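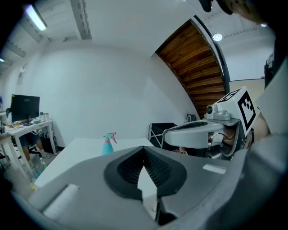

1 photo with question 3181

Marmalade still runny the next morning, can I save it?

Asked by Lillivard, 17 January 2021

I have finally made my first batch of Seville marmalade!! It smells incredible, the whole house smells incredible, and I am so pleased with myself, except that it hasn't set. I filled six jars last night and this morning it still pours. Not like water, more like a thick syrup with peel floating on the top.

I halved and juiced the fruit, tied the pips and pith in a bit of muslin, sliced the peel by hand (took all afternoon, loved it) and soaked the lot overnight. Then I simmered it until the peel was soft, put the sugar in and boiled it for 30 minutes. I did do the cold plate test and I thought I saw a wrinkle, but I may have been hoping for one.

Can I tip it all back in the pan and boil it again, or have I lost it? And why is all my peel at the top? I'd love to give some to my neighbours in Mitdale, so I'm happy to do it over if that's what it takes. I don't own a sugar thermometer.

3 answers

Orlando Urrego

You haven't lost it at all, and well done for slicing the peel by hand, it's so much nicer than the stuff out of a food processor.

First of all, how long has it been in the jars? Marmalade can be very slow. I've had batches that looked hopeless at breakfast and were perfectly firm two days later, so if you can bear it, leave them alone until then and don't keep tilting them to look (I know, I do it too).

If it's still runny after that, tip the lot into your widest pan. Wide matters much more than people think, a tall stockpot takes ages to drive the water off. Add the juice of a lemon, warm it gently until it's loose, then bring it up to a proper rolling boil, the sort that climbs the sides and spits. Start testing after five minutes and take the pan off the heat every single time you test. That's the bit I got wrong for years! I'd stand there poking at a saucer while the pan boiled on behind me, and ended up with toffee.

For the wrinkle, put a few saucers in the freezer before you begin. Drop half a teaspoon on, give it a minute, then push it with your finger. You want the skin to crease up in front of your finger and stay creased.

Floating peel is easy. Once it's done, let it stand in the pan for a quarter of an hour, stir, then pot it. It thickens a little as it cools and holds the peel where you want it. Wash the jars and heat them again before you refill them, with new lids if the old ones are the push-down kind.

Did you squeeze the muslin bag? Let it cool and then really wring it, back into the pan, before the sugar goes in. The gloopy stuff that comes out is your pectin and it makes a huge difference.

Do get a thermometer if you catch the bug. Mine is a cheap one and I look for 104 to 105 C.

Stoica

just use jam sugar next time. or eat it runny, its lovely on porridge and in a sponge

Mitdale_Jan

Agree with Orlando about the wide pan. One more thing, did you weigh the sugar or go by the bag? My gran's recipe is in cups and it was always a bit hit and miss until I weighed everything. I made some with frozen Sevilles in August and had to boil it longer than usual, but it did get there and it was one of my best, lovely and dark.

Reply from Lillivard

Didn't squeeze the bag! I fished it out with a spoon and binned it. Saucers are going in the freezer now, and I had some on porridge while I waited, Stoica is right, it's gorgeous.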